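## 4. Looking after the wrist

Figure 3 shows the needle driver as its own wrist camera sees it, with the curved needle held in the jaws and its far end at the tissue.
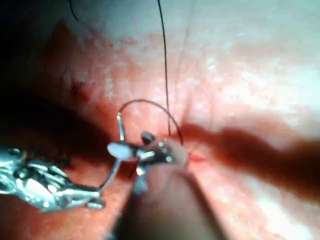

**Figure 3.** Wrist camera view during suturing. The jaws hold the needle left of center, and the dark thread comes down from the top.

### 4.1 How the cell is set up

We run one arm, and it's a fussy one. The base is a secondhand Foseck bench unit bolted to a steel plate, and everything past the last joint is our own doing: a Drullico tool changer, the needle driver, and a small camera clamped beside it. I went back and forth on the clamp for most of January. Move the camera in close and you can really see the needle (lovely!), but the chrome parts throw little highlights all over the picture and anything nearer than the jaws goes to mush. Move it back and the thread gets so thin that our tracker loses it. We ended up close. Figure 3 is a fair sample of what that costs us: the upper right is nearly white where the wet surface throws the light back, and the left side drops off into shadow.

Our first instinct was to turn the lamp down, and that made the dark side hopeless. What helped more was fixing exposure by hand at the start of each day and leaving it alone. Auto exposure kept hunting every time the wrist rolled, and the tracker hated that. I'd still like a second lamp on the left, but the cable run over there is already a mess and I keep putting it off.

### 4.2 The daily routine

Each morning starts with the jaws, before anybody powers up the arm. I open them by hand, brush the faces with a soft nylon brush, and look at them under the bench magnifier. Dried residue on the faces is the thing to hunt for. You can't feel it, and it lets the needle roll in the grip as soon as there's any load on the tip. Then we close on a piece of scrap needle and tug it sideways with a spring gauge. If it slips, back to the brush. If it slips again, the jaws come off and a fresh pair goes on.

After that comes homing, which takes two passes (the first one is always a bit off when the room is cold), and then a camera check. We point the wrist at a printed dot card, grab 100 stills, and compare the dot positions with the stored set. The limit is 6 pixels of drift for any dot. We picked that number by nudging the clamp on purpose until needle tracking got bad and then backing off, so please don't read too much theory into it.

### 4.3 What wears out

The jaws go first, then the cable that closes them. We swap the cable every 2,000 grip cycles, whether it looks tired or not. We used to wait for symptoms, and the symptoms were sneaky: the motor would report a full close while the jaws were still open by a hair. Our log has 167 faults in it for the period covered by this paper, and the biggest pile by far is cable stretch. Second place goes to the camera connector, a tiny push-fit thing that was never meant to be twisted back and forth all day. A loop of slack and a dab of silicone took care of most of that.

Replacing the cable is a job for two people the first time and one person after that. Park the wrist straight, lock the brake, and back the tension screw all the way out. Pull the old cable from the motor end with the new one tied on behind it. I lost a whole afternoon once by pulling from the jaw end, where the knot jams in the little guide. Bring the tension up slowly, cycle the jaws empty for a few minutes, then bring it up again, and finish with the tug test from Section 4.2.

The Undano controller needs less love. It does hang on to the old grip offset after a cable swap, though, and the menu for clearing it is buried two levels deeper than you'd expect. We taped the steps inside the cabinet door. Skip them and the jaws squeeze much too hard on the first grip, and that's how you bend needles.

### 4.4 Spares

We keep two sets of jaws, four cables, and one complete camera with its clamp already fitted, all in the drawer under the D'Amico bench supply. The spare camera has its own dot card set on file, so a swap doesn't mean a full recalibration, just the usual check. Lens cleaning is by air bulb first and then a damp wipe. Dry wiping scratched our first lens, and we chased the resulting streak through the tracker code for days before anyone thought to look at the glass.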